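Cuaderno de banco – cocina simulada, dos brazos
Octubre, empezado a las 9:40

Objetivo de hoy: decidir con qué combinación de cámaras y controlador seguimos en la cocina de Covent. Ingeborg dejó ayer compilada la rama nueva del controlador Eder y ha arrancado a la primera, sin tocar ni un parámetro. ¡Qué gusto empezar así una mañana!

Lo que hay sobre la mesa:
Controlador viejo (posición articular con interpolación lineal) contra Eder (cartesiano, con limitación de esfuerzo en la muñeca).
Cámara de cabeza sola, cámaras de muñeca solas, o las tres juntas.
Los dedos largos de siempre contra los cortos que modeló Marlies para el proyecto Skargate.

Los dedos cortos los dejo para otro día. Si cambio tres cosas a la vez luego no sé a quién felicitar.

Configuración

El bucle de control va a 200 Hz para los dos controladores. Marlies pedía bajarlo en el viejo, que es como corría en Lellville, pero prefiero la comparación en igualdad y ya haremos una serie aparte para ella. Física y render desacoplados. Las tres cámaras se guardan con la misma marca de tiempo; antes la cabeza iba un paso por detrás y nos volvimos locos una semana entera buscando un fallo de calibración que no existía.

Semillas fijas, la misma lista para todas las combinaciones. La lista está en la carpeta compartida, en el fichero de texto de siempre (la versión que termina en _b, la otra tiene una semilla repetida).

Cinemática inversa: dejo el peso del codo como estaba. Ingeborg dice que con Eder se puede bajar mucho y probablemente tenga razón, pero hoy no.

10:25 – Primeras pasadas con el controlador viejo

Lo conocido. Llega bien, frena mal. En la aproximación final la muñeca oscila lo justo para que las cámaras de muñeca den una imagen que baila de un fotograma a otro. En la de cabeza ni se nota, y ahí está lo interesante: llevábamos meses mirando solo la cabeza y dando por bueno el frenado.

Anoto también que el brazo derecho oscila más que el izquierdo. Los modelos son simétricos, así que sospecho de las ganancias. Miré el fichero y efectivamente, la articulación seis del derecho tiene una ganancia distinta, sin comentario ni fecha. La igualé y repetí todo desde cero. Mejor, aunque la oscilación sigue ahí en los dos lados.

11:50 – Eder

Una maravilla, lo digo sin rodeos. La muñeca entra, se asienta y se queda. La primera vez creí que el registro se había colgado, de lo plana que salía la curva. Lo repetí con otra semilla y salió igual de plana, y llamé a Ingeborg para que la viera (vino con el café en la mano y se quedó media hora).

Donde Eder sufre es cerca de las paredes. Si el codo tiene poco sitio, el limitador de esfuerzo salta pronto y el brazo se para antes de tocar nada. Es conservador, y en simulación me da rabia porque un contacto aquí no rompe nada, pero entiendo que esté pensado para el banco real. Hay un umbral en la configuración. Pruebo a subirlo en la próxima tanda.

Otra cosa: al cambiar de objetivo a mitad de trayectoria el viejo daba un tirón feo. Eder mezcla los dos objetivos y sale una curva suave – preciosa de ver en el visor, por cierto, poned la traza de la punta de los dedos en verde y lo entenderéis.

13:10 – Registro

Total del día hasta la comida: 352 episodios grabados, repartidos por igual entre los dos controladores. De ellos descarto 5 por un fallo mío: dejé activada la escena con la iluminación de pruebas. Están marcados, no borrados, por si a alguien le sirven para otra cosa.

Tamaño en disco razonable. La compresión por cámara funciona y las imágenes de muñeca ocupan menos que la de cabeza, supongo que por la cantidad de superficie lisa que ven.

14:30 – Cámaras

Tarde dedicada a mirar vistas con calma. Saqué 882 fotogramas del conjunto y los pasé uno detrás de otro en el visor, con las vistas mezcladas. Es un trabajo pesado, pero se aprende muchísimo más que con las métricas. Notas sueltas mientras pasaba:

La cabeza da contexto y poco más. Para saber en qué parte de la cocina está el robot es imbatible. Para saber qué hay entre los dedos, nada que hacer en cuanto la propia muñeca se interpone.

La muñeca es lo contrario. Los dedos salen siempre en el mismo sitio del encuadre y eso es una referencia estupenda: con ellos se comprueba la apertura a ojo, sin abrir el registro de articulaciones. A cambio, cuando la pinza mira a una superficie grande, perdemos toda pista de la orientación global.

Las texturas ayudan más de lo que yo pensaba. Donde el fondo tiene grano, el flujo óptico engancha bien. Donde es gris oscuro y liso, el estimador se inventa el movimiento. Marlies ya lo había avisado en la reunión y yo no le hice caso. Apuntado y reconocido.

También me he fijado en los dos dedos: según la luz, uno sale claro y el otro apagado, con el mismo material en el modelo. Si alguien entrena un segmentador con esto, que lo tenga en cuenta, porque un umbral de brillo no va a funcionar.

Guardo cuatro vistas en el cuaderno para discutirlas mañana con las dos:

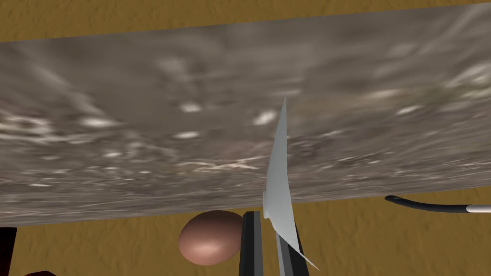
Muñeca. La lámina clara y curva sube desde los dedos y termina en punta sobre la losa jaspeada. Para el segmentador, un caso difícil de verdad.
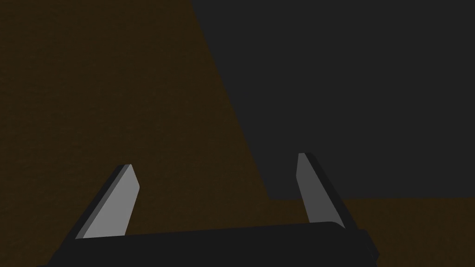

Muñeca, pinza abierta y nada entre los dedos. Poca luz; el dedo izquierdo es lo más claro que hay. 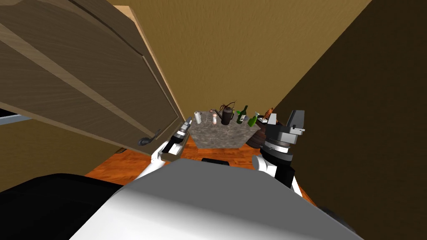
Cabeza. Las dos pinzas, la isla con su encimera de granito y la puerta del armario abierta a la izquierda.
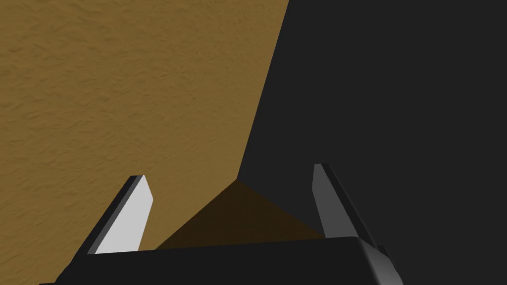

Muñeca otra vez, dedos abiertos en V. El ocre tiene grano de sobra para el flujo óptico; la zona gris oscura de la derecha es justo lo que lo despista.

16:45 – Prueba rápida con las tres cámaras

Metí las tres vistas en el estimador de pose con los pesos de la semana pasada, sin reentrenar nada. Con la cabeza sola se pierde cuando el antebrazo tapa el objetivo. Con las muñecas solas se pierde antes, en la fase de aproximación, y luego se recupera muy bien. Con las tres aguanta casi todo el recorrido. ¡Casi todo! Me queda un hueco en la transición, cuando la muñeca gira y durante unos pasos ninguna vista trae nada útil.

Se me ocurre bajar un poco la inclinación de la cámara de cabeza. Ingeborg propone dejar la cabeza quieta y abrir el campo de visión de las muñecas, que además sería más fácil de copiar en el banco. Probamos las dos cosas, es cambiar un número en cada caso.

Coste: el render con tres cámaras es más lento, claro, pero se puede tener toda la noche corriendo. No me preocupa.

Decisiones (provisionales, a falta de que Marlies las vea)

Controlador: Eder. No veo motivo para seguir grabando con el viejo, salvo la serie de comparación con Lellville.
Cámaras: las tres, con las marcas de tiempo sincronizadas como hoy.
Dedos: sin decidir. Toca la tanda con los cortos de Skargate usando exactamente la misma lista de semillas.

Pendiente

Subir el umbral del limitador en Eder y repetir los episodios cerca de la pared.
Preguntar quién tocó la ganancia de la articulación seis, y sobre todo por qué. Si había una razón, que quede escrita en el fichero.
Campo de visión de las muñecas: dos valores más, los que diga Ingeborg.
Serie a frecuencia baja con el controlador viejo, para Marlies.
Quitar la iluminación de pruebas del menú de escenas o ponerle un nombre imposible de confundir.
Mirar si el estimador puede dar una señal de confianza en las zonas lisas – con eso podríamos apagar la vista de esa cámara durante unos pasos y fiarnos de las otras dos.

18:20. Dejo corriendo la tanda nocturna con Eder y las tres cámaras en la máquina grande. Por favor, no la reiniciéis sin avisarme.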